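How Do You Teach a Robot to Pack Snacks?

Hi, I'm Anum Rana, and I teach robots to do chores! You can't just tell a robot "put that in the tray." It doesn't know what a tray is, or how hard to squeeze a squishy pouch. So I show it.

How I show it

I hold a gripper in each hand. A gripper is a robot's version of a hand, and mine have two black fingers that open and close. I do the job with them while a computer saves every move I make – even the wobbly ones.

Do it again! And again!

Once is never enough. For the snack job I do 200 tries, and I move things a little each time so the robot doesn't learn just one spot on the table. My arms get tired after 20, so I stop for a stretch (and sometimes a cookie).

Snack time on the table

My right gripper is just by the top of the yellow-green pouch, and the seaweed snack is standing up in the little white tray.

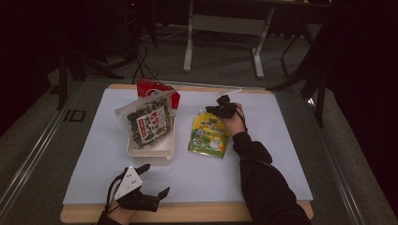

Try it yourself

Grab two pairs of kitchen tongs and a bowl. Can you put a juice pouch in the bowl without using your fingers? Now try it with a bag of chips – it's a lot slipperier than you'd think!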